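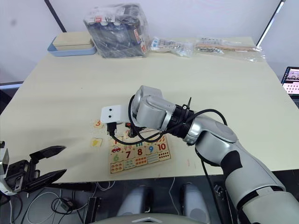 # Chapter 8: Placing Parts by Machine

In November, Esperanza Salcedo took 25 students from her evening course to the open day at Hidell, a small automation shop. Nicanor Ponce ran the demonstration and answered questions between runs. Several of the questions in this chapter were first asked that afternoon.

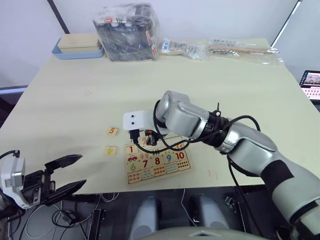
A placing task has two parts: finding the piece and setting it down where it belongs. Children's puzzles are useful for studying both. On the number board at Hidell, the gripper works over the upper rows, while the tile with the orange 5 lies on the table to the left. Before reading Section 8.1, write down what the arm must know about that tile in order to pick it up. Keep your list. You will need it for the exercises on grip and approach angle.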